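Flastthorpe, 16 May 2019

FLELANO OPENS THE LID ON THE NATION'S CUPBOARDS

Household storage firm Flelano today announces the Great Container Amnesty, a summer scheme that invites the people of Flastthorpe to bring in the plastic food containers they no longer trust, stack or, in some cases, recognise.

The scheme follows a pilot at the Nosby community kitchen, where 30 households emptied their cupboards on to trestle tables and were asked to find a lid for everything. They brought 1,066 containers and 1,075 lids. Anyone hoping these figures would lead to a happy ending should know that 200 of the containers went home without a partner.

"We had expected a shortage of lids," said Ingeborg Kramer, head of product at Flelano. "There were nine too many. I have worked in storage for most of my adult life and I found it quite upsetting."

Residents may bring clean containers of any make to the Lindemann building until the end of August. Matched pairs go back to their owners. Spare boxes will be offered to local allotment holders, who are said to be relaxed about lids.
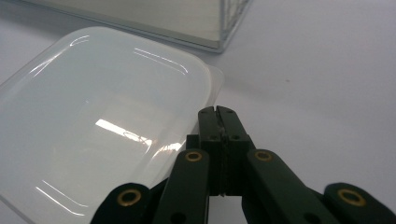
Flelano admits to a soft spot for the plain translucent white sort, which goes with everything and gives a fair hint of last night's dinner without committing itself. Coloured boxes are also welcome, as are those that once held ice cream and have been disappointing children ever since.

Mattes Grube, who ran the sorting tables at Nosby, advises visitors to wash everything first and to keep round and square apart in the bag. "People arrive very sure of themselves," he said. "Then they try the corners."

Entry is free. Containers still holding food will be handed back at the door.

Press enquiries: Ingeborg Kramer, Flelano, Lindemann building, Flastthorpe.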